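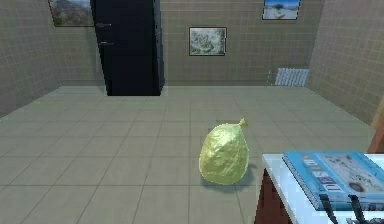 Teaching the Bag Pickup by Remote Control

Welcome back! If you worked through the first part in March, you already have Flolleo installed and your hand controllers paired, so we can get to the fun bit, which is showing the robot how to pick a tied-off bag up from the floor. We do this one in the simulated kitchen before anyone tries it with real trash, and I think you'll be glad of the practice.

Load the room called Grolier and wait for the bag to settle. It's the pale yellow one in the middle of the tiles, with the little twisted knot on top leaning off to the right. Have a good look at that knot before you touch anything, as it's what you'll be reaching for.

1. Press Record, then hold still for a moment. A short pause at the start makes the demonstrations much easier to line up afterward.

2. Drive forward slowly. Give the table with the blue spiral-bound book a wide berth on your right — the arms swing out more than you'd expect when the base turns.

3. Stop a little short of the bag and lower one hand with the fingers open. Come down over the knot from above.

4. Close gently. The plastic is soft and will fold under the fingers, so wait until it stops moving before you lift.

5. Raise the bag straight up until it clears the floor, count to two, and press Stop.

If you drop it, please don't throw the whole recording away! Mark it as a miss in the Krishnan panel and go again. Misses are kept in a separate folder, and we do look at them.

Aim for 200 good demonstrations before you train anything. Our own set has 1,313 of them, collected over a great many cups of tea, but you really don't need that many to get a first policy moving. Try to vary where you start from, too — a few from over by the radiator, a few from the cabinet side — or the robot will learn one path and stick to it stubbornly.

When you have your 200, choose Export and leave the frame rate at its default. The training settings are on the next page.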